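## 2. Setting and Administrative Background

The Trekardale District Administration issues land-use permits, timber removal permits and small water licenses for the district and for the rural area known as Clovwood. Until the change studied in this paper, every application was handed in on paper at the main office, entered in a bound register, and sent by internal mail to the unit responsible for it. Applicants received a stamped slip bearing the register number. The slip was the only proof that an application had been made, and an applicant who lost it had to return to the counter in person to have the register searched.

Earlier work on local permit offices has mostly examined the time between the receipt of an application and the final decision. Rallis, in an internal review prepared for the Administration, argued that this measure hides a separate delay, namely the period in which a file has been received but has not yet been assigned to an officer. The present study adopts her distinction. We use the term *assignment period* for the time from registration to the naming of a responsible officer, and *decision period* for the time from that point until the applicant is notified. A file returned to the applicant for missing papers keeps its original registration date under both measures.

### 2.1 The change in procedure

Under the revised procedure, the counter clerk enters each application in an electronic register while the applicant is present. The register, supplied by Vasilakis under the product name Tokusine, assigns the file to an officer by permit type and location. The officer's name and office telephone number are printed on the receipt. Paper copies of maps and ownership documents are still required by regulation and continue to travel by internal mail, so that an officer may be named before the supporting papers arrive.

The Administration gave public notice of the change in September and posted the notice at the main office and at the Clovwood branch. The notice stated that applications already in the bound register would be completed under the old procedure. For two weeks both registers were kept side by side. Entries made during that period are excluded from our comparison, as many of them appear in both registers with different dates.
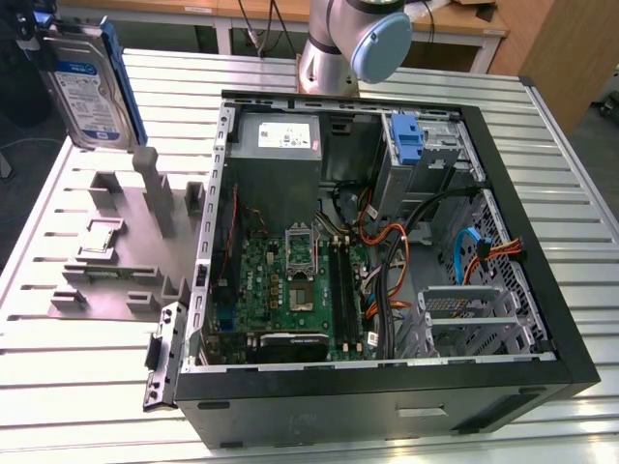
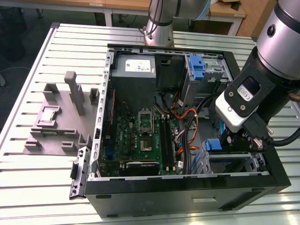
**Figure 2.** Open desktop computer tower on an aluminum work table. The processor socket is empty in both photographs.

The Clovwood branch adopted the procedure on the same terms as the main office but with a different division of duties. At the main office, registration and the checking of documents are carried out by separate clerks. At Clovwood, one clerk performs both tasks and also answers the telephone. The branch closes its counter at noon, and applications left in the letter box after that hour are registered on the next working day. We treat the date of registration, and not the date of deposit, as the start of the assignment period. This choice favors the branch slightly and should be kept in mind when the two offices are compared.

### 2.2 Sources and selection of files

The study draws on the bound register, the electronic register and the closed permit files held in the Administration's record room. We selected about 50 closed files from each procedure, matched by permit type. Files under appeal were left out, as were files in which the applicant had asked for the matter to be put on hold. Where the register and the file gave different dates, the date stamped on the application form was used.

Interviews were held with seven members of staff, including counter clerks from both offices and officers from the land-use unit. Participation was voluntary and took place during working hours with the consent of the Administration. Sofia Vlachopoulos conducted the interviews and prepared the written summaries, which were returned to each participant for correction. Several clerks asked that remarks about individual applicants be removed, and this was done in every case.

The staff members were asked how they dealt with incomplete applications, a point on which the written rules are brief. Their answers differed. Clerks at the main office generally accepted an incomplete application and noted the missing papers on the receipt. The Clovwood branch preferred to hand the form back without registering it, so that such applications leave no trace in either register until they are submitted again. The effect of this practice on the assignment period is taken up with the results for the branch.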